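About us

Prurkum is a small company that finds out whether machines can do chores yet. Short answer, not many. Longer answer below, and it's the longer one people pay us for.

We started in a unit at Letcombe with one arm, two tables and a list of 43 jobs written on the back of a delivery note. Wipe a table. Water a plant. Fold a tea towel. Put the lid back on something. Ordinary stuff, the sort of thing you do while thinking about something else. The list is still how we work. It's been typed up since.

What we do

We test. Makers send us a machine, or the hand off the end of one, and we give it jobs. Homes, shops, workshops, small kitchens. Same job 200 times, then we move things a bit and do it again. A machine that can pick up a mug from one spot isn't much use to anybody, mugs move.

We also collect. A lot of our week is people doing the jobs by hand, with a gripper they hold themselves, so the machine has something to learn from. Slow work. Hard on the wrists too. We do it in 30 minute turns and then swap, and there is a kettle.

And we write it up. Plain reports, no scores out of ten. What it did, what it dropped, how long it took, whether you'd want it near your own crockery.

Where things stand

We get asked this every week so may as well put it here.

Picking up and putting down: good, if the thing is stiff and isn't see-through. Boxes, tins, blocks. Fine. Glasses much less so.

Wiping: better than it was. Flat surfaces yes. Corners no. Will happily wipe round a crumb and call it done.

Tidying a table: this is the one that everyone wants and it's the one that goes wrong in the most interesting ways. Moving a plant pot an inch to the left sounds like nothing. But grip too low and it tips, grip too high and you've got a fistful of leaves. Lamps are worse. Thin stem, wide shade, and the weight is never where you think. 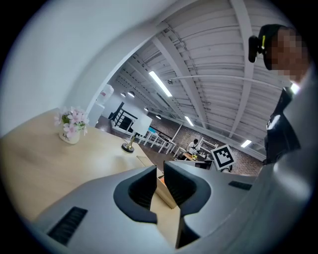

Folding: towels, slowly. Shirts, sometimes. Fitted sheets, no, and we can't do those either.

Shop-floor jobs: nearer than the home ones. Stacking shelves from a crate works if the crate is packed the same way every time. Sorting returns doesn't work yet. Facing up a shelf (pulling everything to the front so it looks full) works surprisingly well and we'd say that one is ready, with a person about to deal with the odd bottle that goes over.

Anything with string, wire, cling film or a wet bag: ask again in a few years.

Bite

Bite is our own gripper. Two fingers, closes softly, light enough to hold for a whole turn. We made it becuase the ones we were hiring were too heavy. Now on version 4. Version 3 pinched people, sorry to those involved. It's for use in our own tests and by a few partner labs, we don't sell it in shops. If you want to borrow one then write to us and say what for.

Trerarex

Trerarex is the other half, the software that keeps track of every try. Which job, which table, what went where, did it work. It used to be a spreadsheet and then the spreadsheet wouldn't open. Clients get their own login and can look at their own runs the same evening, failures included. We don't take the failures out. Been asked to, more than once.

Who we work with

Makers of robots, mostly. Also a couple of care providers who want to know what's real before they spend money, and a shop chain looking at night-time shelf filling. We're happy to talk to people who've just been sold something and are having second thoughts.

We don't take a cut from any maker. Fixed fee, agreed before, same if your machine does well or badly.

Things we won't do

Demo films with the failed goes cut out.
Lifting or moving people.
Hot oil.
Knives, unless they stay in the block.

Visiting

Visitors welcome at Letcombe but please book, we can't stop half way through a run to answer the door. Bring a chore if you like. Something small from your own kitchen that annoys you. We'll try it and tell you how it went, no charge, and if it's a good one it goes on the list. Next open evening is in November, details to follow on the news page.

Parking is round the back. The front spaces belong to next door and they do mind.

Page last updated Thursday, April 24, 2025. Bit about folding needs redoing, shirts have got better since we wrote it.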